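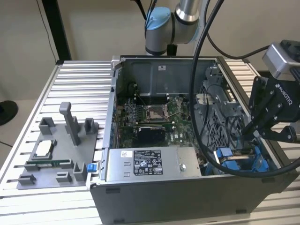 4.2 Does an open case help people learn where parts go?

Much of the writing on repair teaching takes it for granted that a desktop tower explains itself once the side panel is off. We doubt this. The claim rests mostly on reports from instructors, who already know what they are looking at, and Kohlhase's survey of the Clodance repair classes asked learners only whether they felt confident at the end. In a tower like the one in Figure 3, the largest printed surface in view is the certification label on the power supply, a part that a beginner has little reason to touch. The socket, where the most delicate step takes place, carries no such prompt. Blue tabs and latches do mark the expansion slot covers and the drive carriers, and it may be fair to say that color guides the hand there, but it guides the hand to the easy jobs.

Figure 3. Desktop tower on its side with the panel removed. The CPU socket is empty and its retention frame open; the processor lies in the gray fixture plate to the left of the case.

We went back to the session notes from the Pundine workshop to see whether the layout of the case had any bearing on the mistakes people made. Of 227 logged errors, 34 involved seating the processor. Nautiyal and Nigam coded these separately and disagreed on 5, mostly over whether a learner who paused and turned the part had made an error at all. We left those cases in. Dropping them would have made the result look cleaner than it is.

The notes give weak support to the idea that visibility matters. Learners could see the socket without moving anything, and they still got the processor wrong. Cables were a different matter. A bundle looped above the drive cage hides whatever is behind it, and several people pulled on it simply to get a better look. Dixit reads this as evidence that tidy cabling would cut errors. Perhaps it would, but none of our sessions compared a tidy case with an untidy one, and the same people were also the slowest at every other step.

Setting the loose parts out in fixed holders raises a similar problem. Instructors at Kandpal like the practice and say it keeps pins from getting bent. We found 2 bent-pin reports in the whole set, too few to say anything either way. Holders also settle in advance how a part will be facing when it is picked up - so a learner who does well with them may have learned the holder and not the socket. Until someone runs the same task with parts laid flat on a bare bench, we would treat the reported gains with caution.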